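3.2 Towels and where they end up

Hand towels gave us the most trouble of any item class, more than the dishcloths and far more than the bath mats. In the Wasbridge diaries a towel is entered as "put away" when it is in a drawer, on a shelf, over a chair back, on a rack, or on top of the washing machine with the other towels. Households did not agree among themselves either. One diary has the same towel put away twice in an evening, by two people, in two places.

We therefore split the class by resting place and not by fold. Codes are as in Boateng's scheme with two additions:

F – flat stack, folded edge out
R – rolled
H – hung, single layer over a bar
D – draped, folded first and then laid across a support
X – anything else (balled, tucked, wedged behind a pipe)

H and X were in the original. D is ours, and so is R. Boateng's scheme put rolled towels in with F, which works for a linen closet but not for a basket.

Category D needs a note. A draped towel has been folded, so by the drawer rule it counts as finished. But it's also sitting out on a rack, so by the airing rule it is still in process and someone will come back for it. Coders at Flevard marked these as finished; coders at Tilunmont marked most of them as in process. Agreement on D was poor in the first pass for exactly this reason and we went back over all the D entries in January with a single rule: if the towel is folded into a bundle and rests across the upper bars, code D, finished. If it hangs open below the bar on either side, code H, in process. No judgement about dampness. Coders can't tell, and the diaries mostly dont say.

Wire racks caused a second problem. A tiered rack has more than one level to put things on, and people use the top one. Lower tiers were left for smaller stuff – washcloths, sponges, in one kitchen a row of jar lids. Where a towel covered the top tier the lower ones were often not used at all, maybe becuase they are harder to reach past the cloth. We did not code tier in the first pass and should have. It's in the second.

Bundle width matters as well. A towel folded narrower than the rack stays where it is put. Folded wider, it sags at the two ends and reads as H to anyone coming in late. Five entries were moved from H to D on this basis, two went the other way.

Color and weave were logged but not used in the analysis. Textured weaves did make the fold lines harder to follow in the stills, striped ones especially, and coders were told to go by the outer edge of the bundle only. Figure 4 is the reference case for D: light blue towel, folded, across the top of a black wire rack. 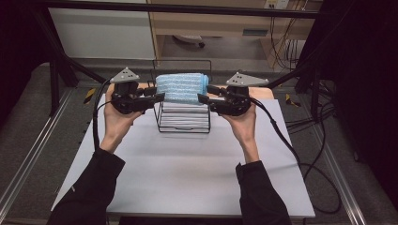
Figure 4. Reference case for code D (draped, folded). Black wire rack on a white tabletop, gripper jaws at either side of the towel.

3.3 Dishcloths

Same codes, minus R. Almost no one rolls a dishcloth. The main split here is between the faucet and the oven door handle, both H under the current rules, and the sink divider, which we put under X and then regretted. A cloth over the divider has been placed there on purpose in most of the diaries. Left as is for this paper. Counts by site are in the appendix, with the Tilunmont kitchens listed separately from the utility rooms.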